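House Rules for the Bedroom Sessions, Second Edition

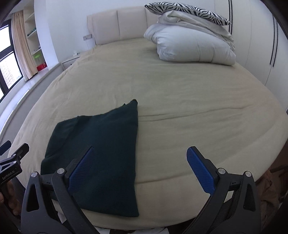

Biltedum, Dec 27, 2018
By Arwel Wynne

The first edition of our handling rules ran to four pages and was read, as far as I can tell, by me. The new one fits on a single side. It applies from January to everyone who takes a hand-held gripper into a furnished room for the Torberg folding work, including those of you who were doing this before there were rules and have mentioned it.

Start with the approach. Fingers open, one on each side of the fabric, and a pause before closing. A folded piece of dark green cloth on a beige sheet is about as friendly a target as you will ever get, and people still rush it. Count to one. It's a short count.

Grip pads get wiped before each session and looked at after it. Blue pads with a diamond pattern are very good at holding on to knitwear, and equally good at holding on to what knitwear leaves behind. Lint in the pattern changes the grip, and then we spend a morning arguing about whether the sweater was "unusual." Pads are swapped at 400 closes. The Gekis log sheet has a box for this. The box is not decorative.

Check the pivot screws by hand before you start. If one turns, stop and get the driver. Please don't finish the session first "to be consistent."

Leave the room alone. If there is a zebra-print pillow on top of the bedding pile, it stays on top of the bedding pile, whatever your feelings. Same for tissue boxes, curtains and whatever is on the shelves. We want bedrooms the way people keep them, and tidying up is a form of editing. The one exception is anything with a name or address on it, which goes in a drawer before you begin and comes back out when you're done.

Failed grasps are kept. All of them. Of the last 1,000 attempts sent to Xenos for review, only 700 came with a proper outcome note, and the missing ones were, by remarkable coincidence, mostly the bad ones. A dropped sleeve is a result. Write "dropped" and move on with your life.

Last, daylight. Use it if the window gives it to you, and note whether the curtain was open or drawn. Don't change it halfway through a run. The sun is allowed to go behind a cloud without filling in a form — I did ask.

Copies of the sheet are by the charging rack. Objections in writing, one side only.

Contact the newsletter desk | © 2018 Biltedum Handling Group | Back to top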